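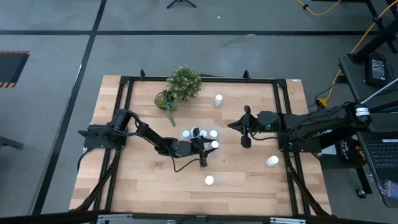 Figure 1. Two-arm cell on a butcher-block table, with a clear tray for caps.

Unit 4: Costing a bench cell

The arms are the first line of the budget and seldom the last. For the Pledwood exercise, enter these separately:

Frame, extrusion and braces: $300
Table: $200
Spare gripper fingers, per set: $33
Workbench, laptop and cabling: $3,000

Get the Edness and Lakatos quotes on the same terms. Check whether shipping is included. Leave floor space on both sides for the arm bases and cable runs.

Bring your completed sheet to the January lab.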